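Bottles, Caps and That Brown Bin: Your Questions About Sorting Plastics at Home
Pruda Home Notes, the Peltthorpe pages

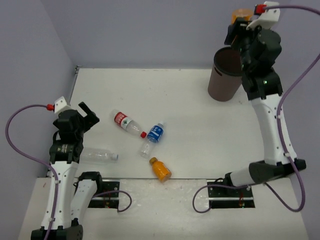

Do I leave the caps on or take them off?

I get this one more than any other! Around Peltthorpe the answer is caps on. Screw the cap back on once the bottle is empty and toss the whole thing in together. A loose cap is tiny and tends to drop through the sorting screens, so it ends up in the trash pile. Red caps, orange caps, whatever you've got — the color makes no difference here. Other towns do it differently, though, so if you've just moved, look up your own rules before you copy mine.

Do I have to peel off the labels?

Nope. I peeled them for years (I had a whole system with a butter knife and hot water) and it was a waste of perfectly good evenings. The plant deals with labels. If one is already hanging half off, sure, pull it. Otherwise leave it be.

How clean is clean?

Water bottles just need emptying. Soda and juice get a quick swish with a little water, cap on, shake, pour out. I do mine in the leftover dishwater so I'm not running the tap for it. Please don't put them through the dishwasher, they come out looking like raisins.

Should I crush them?

I squash mine a little, mostly to save room. Stand the bottle up, take the cap off, press down with your palm, then twist the cap back on while it's still squashed so it stays that way. Don't go completely flat with it. If you're returning bottles for a deposit, don't crush them at all! The machine at the store needs to read the barcode and it'll spit a crumpled one right back at you.

What kind of bin do you like for bottles?

A plain cylinder with an open top. I've tried the fancy ones with flaps and pedals, and everybody in my house just left the bottles sitting on top of the lid. With an open bin you can drop a bottle in from the side of the table without thinking about it. I like a dark color too, brown especially, because drips don't show. The one I use day to day is an Ersoy and it wipes out in a minute. My old Lilar was prettier but narrower, and big soda bottles got stuck sideways in it every single time.

Do you line it?

I used to. Now I don't bother — bottles are light and mostly dry by the time they go in, so I carry the bin out to the curb container and tip it. If yours gets sticky, put a sheet of newspaper in the bottom and swap it when it looks sad.

Where should the bin go?

As close as you can get it to wherever the bottles pile up. In my house that's the table, so the bin lives at the table. I had it in the hallway for a while and the bottles simply never made the trip.

How often do you clear the table?

Every evening, right after supper, and then a proper sort on Monday before pickup. The evening round takes me 2 minutes. I lay the bottles down in the middle, check for anything left inside, caps on, in they go. Kids are great at this part, by the way.

Is it worth it for just a few bottles?

I think so! One winter I kept a tally on the fridge and we went through 200 bottles before spring, and we don't even think of ourselves as bottle people. By the time I gave up on the tally it said 794. That number is what got me to buy a water filter.

What about bottles that held something oily?

Cooking oil is the annoying one. Drain it upside down overnight, then a squirt of dish soap, warm water, shake, and rinse twice. If it still feels greasy after 2 rounds I give up and put it in the regular trash.

Can I put other things in with the bottles?

I keep mine bottles only. Yogurt cups and takeout tubs are a separate stream in Peltthorpe, and film or bags shouldn't go in either one. Bags go back to the grocery store, in the box by the carts.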